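Informe de avance para la dirección: puesto automatizado de preparación de cestas, almacén Hisard
26 de diciembre

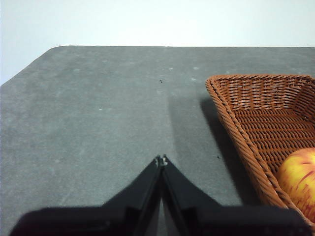 Puesto 2. Pinza cerrada sobre la mesa y cesta con una manzana, a la derecha.

El puesto 2 trabaja con fruta suelta desde febrero. En el último turno medido preparó 128 cestas. Rodel Navarro sigue a cargo de la línea y ha pasado de llenar cestas a revisar las que salen y retirar la fruta golpeada.

De las 9 personas del equipo, cinco han terminado la formación impartida por Oseck. Las demás la harán cuando acabe la campaña. No se ha reducido plantilla. Hala Hijazi y Samira Kassab han pedido rotar entre revisión y etiquetado, porque la revisión obliga a estar mucho tiempo de pie y con la vista fija. Se ha aceptado y el cuadro de turnos ya lo recoge.

Pendiente:
La pinza suelta peor las piezas pequeñas. Dirk Kuhlmann ha pedido a Skutum otro juego de dedos.
Falta acordar el complemento del personal que atiende paradas. Dalal Ghanem presentará una propuesta.
El gasto está dentro de lo previsto, salvo los recambios, que se detallan en el anexo.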